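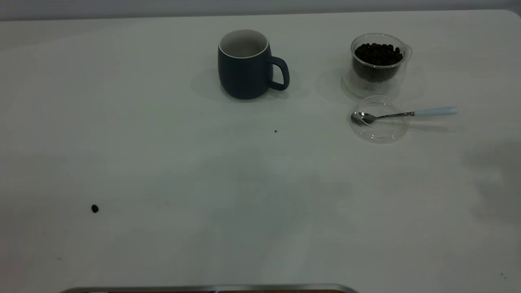

The blue mug, tonight's beans and the spoon

Phromma Home Coffee Board > Beans and Brewing > Weighing vs scooping

driftwood_kel
Okay, I have a new favourite mug and I need to tell people who will care! Navy outside with a matte finish, white glaze inside, and a lovely big round handle that fits my whole hand. I found it at the Sunday market in Zurkusness and I've used it every day since. The white inside is the best bit because you can see the colour of the coffee properly as it fills (my old one was black all the way through and everything looked like engine oil).

Anyway, the beans in the glass are the dark roast from Lurkau, and they smell unreal. I've gone back to measuring by filling the little glass close to the top instead of getting the scale out. Does anyone else do this? I keep the clear lids on the table while I'm at it, one for the spoon so I don't get dust all over the place.

pourover_pete
Gorgeous mug. Can't get behind the glass method though, sorry. Dark roasts are puffier than light ones, so the same glassful weighs less, and the minute you change beans your recipe's gone. Get the scale out!

driftwood_kel
But I never change beans, haha. Same bag since September. Well, same kind of bag.

Ratree Meesuk
I'm with Kel. I used a Stoselex scale for 2 years, loved it, wrote everything in a notebook, and then the battery door broke and I went to a glass "just for the week". Still on the glass. I do weigh one fill whenever I open a new bag, so I know what I'm dealing with, and after that I leave it alone.
Is the mug thick? I can't stand a thick lip on a mug but the colour on that one is beautiful.

driftwood_kel
Not thick where you drink, it's quite fine up there. Heavier down at the base. It holds the heat really well, I did the crossword on the porch and it was still good at the end.

mossback
Those beans look glossy. How far past roast are they? With really dark stuff I try to be through the bag in a couple of weeks, otherwise the oil goes stale and everything tastes like an old cupboard. Also please don't leave them sitting out in an open glass overnight.

driftwood_kel
They don't sit out! They go from the tin to the glass to the grinder. Lurkau doesn't print a roast date on the bag, which I do grumble about, but they roast them shiny. That's how I like them, big and chocolatey with a splash of milk.

mossback
Fair enough. No roast date would drive me up the wall but if it tastes good it tastes good.

pourover_pete
Coming back to the scale thing because I can't let it go. I measured my own scoop over a few mornings and it was out by 4 grams from one end of the week to the other. In a small mug that's the difference between lovely and muddy.

gumboot_annie
Pete, that's a scoop, and a scoop is all about how high you heap it. A straight-sided glass filled to the same spot is a lot steadier. I'm not saying it's as good as a scale, I'm saying it's good enough before 7 in the morning when I can't read numbers anyway.

pourover_pete
I'll give you that a glass beats a scoop. I won't give you anything else.

gumboot_annie
I'll take it!

Ratree Meesuk
Can I ask about the spoon? Is it for the grounds or for stirring? I've been hunting for a small metal one for ages. All the ones in our drawer are either dessert spoons or the baby's.

driftwood_kel
Both, but mostly stirring. It was in a box of odd cutlery at the op shop, I think I paid 2 dollars for the lot and threw half of it in the camping tub. Try the op shops before you buy new, there's always a jar of little spoons next to the egg cups.

mossback
Seconding op shops. My partner says we own over 100 teaspoons and I'm still not allowed to stop looking.

Ratree Meesuk
Right, that's my weekend sorted. Kel, did the market stall have the mug in any other colours? Green would be the end of me.

driftwood_kel
There was a mustard one and a sort of rusty red. I didn't see green but she had more boxes under the table and I didn't get to the bottom of them. I'll have a dig next time I'm down there and post what I find.

gumboot_annie
If there's a second navy one, put my name on it please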